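# Teaching with my own hands

I am in the second month of this work at Kesilton, and my wrists have an opinion about it. The work is simple to explain. I do a small job with two grippers strapped to my hands, the system writes down how I moved, and later a robot tries to learn the same job from my movements. The goal for this task is 400 good recordings. Yesterday evening I had 93.

Before this I tried the remote control way, with two levers and a screen. It was slow for me. I could not feel when the jaws touched something, so I always closed them too much, and one small pick could take half a minute. With the grippers on the hands I forget the machine faster. The movement begins in the shoulder, as it does when I set the table at home.

The present task is from the list we call Brinlow. A small thing must go into a clear plastic box, and the other hand should help if the box moves. In my first days I did it too well, if I can say so. I was quick and every time I took the same path. My colleague looked at the curves and asked me to start from different places and to let some mistakes happen, then correct them slowly. 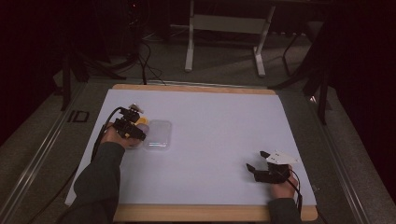

So now I make a little trouble for myself. I turn the box a bit, or I reach from the wrong side, and I repair it without hurry. It feels strange to be careful about being clumsy. The cables are a separate subject. If I lift the left elbow too high, the cable pulls and the recording has a small jump in it, and I must throw it away. I lost 4 recordings like this in one morning.

The clear box also gives us problems. I can see it well, but on the recorded video it almost disappears when the light comes from the side. We discussed putting tape on its edges and decided to wait.

Next month we start the Judovitz list, with folding, and the goal there is 500. I have asked for softer straps before then. For tomorrow I only want to pass one hundred and go home before six.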